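Chapter 7
Small Things on Soft Surfaces

By Veronica Lungu
28th June
Reading time: 14 minutes

Start with the bed. Most people do. Pockets get emptied there, jewellery comes off there, the bag gets tipped out there because the table is full. Then it's bedtime and the whole lot goes on the floor, or under the pillow, or down the back against the wall.

This chapter is about the very small end of tidying. Earrings, bracelets, hair grips, spare buttons, a ring somebody took off to wash up. Chapter 6 dealt with clothes and bedding, big stuff, easy to see. A stud earring is another matter. Lose one and the pair is finished.

By the end you should be able to:
clear a bed of small items without losing any
sort jewellery from everything else before it moves
pick a container that suits the piece
check a fleecy blanket properly

7.1 Why soft surfaces are hard

A tray is flat. A blanket isn't. It has folds, and a deep pile has a thousand little folds inside the big ones. Put a stud down and it may stand with its post up, or roll, or sink in sideways till only a bit of shine is left. Colour matters too. Cream beads on a beige throw, hard to see. Jet beads on the same throw, no trouble at all.

Weight next. Press on a mattress and everything near your hand slides towards it. Kneel on it and everything slides towards your knee. So work from the side, standing, one hand only. Keep the other off the bed.

Marta Stelmakh, who taught the housekeeping course at Rollach, made every new student clear a bed without leaning on it. Took some of them three goes. Her own notes for the exercise are one line long: "Stand still, look first, small things before big."

7.2 The order of work

Small before big. People get this backwards every time. They grab the biggest thing, a packet or a book, drag it across, and the stud goes with it. Take the earring first, while you know where it is. Then bracelets and chains. Packets and food last.

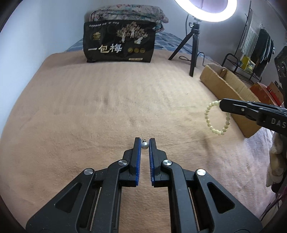
Earrings go straight into something with a lid. Not a palm, not a pocket. Pinch a stud by the pearl or the stone and lift it upwards. If the back is missing, stop and look for it now, before anything else is moved. Backs are lighter than studs and travel further. A clear plastic one on a pale blanket is the worst thing in this book.

Bracelets come up differently. Lift at one point and let the rest hang. A string of beads will straighten itself out in the air, and you can see at once wether it has caught on the pile. If it has, lower it again. Unhook the fibre. Don't tug, old elastic goes without warning and then you have 40 beads to find instead of one bracelet.

Snacks. They end up at the head of the bed, propped against whatever is there. Check that a packet is closed before you tip it or carry it over the blanket. Crumbs in a fleece feel just like earring backs to the fingertips, and you will be feeling for earring backs.

7.3 Where it all goes

Lidded pot for studs. Shallow dish for beads. Hook for anything long. The Ulby pot is fine, so is a clean jam jar. Cosmin Anghel at Nillura keeps pairs together by pushing both posts through a square of card, which costs nothing and works well in a drawer.

Keep food and jewellery in seperate places. Sticky fingers, dull pearls. Wipe a pearl with a soft dry cloth after wearing and leave it at that, no sprays.

7.4 The last check

Bed looks clear. Now lay a hand flat and stroke the blanket with the pile, slowly, head to foot. Then against it. Lamp held low from the side, look for a glint. After that, lift the blanket by its four corners so anything left runs to the middle. Shaking it out comes last, over a plain sheet.

Try it yourself
1. Lay a single stud on a fleecy blanket and look at it from the foot of the bed, then from each side. Where is it easiest to see?
2. Repeat with a bead bracelet laid flat, then bunched.
3. Write down the order in which you would clear your own bed tonight. Keep the list for Chapter 8.

© Căpraru Home Studies. Questions to the course office, room 14. Back to top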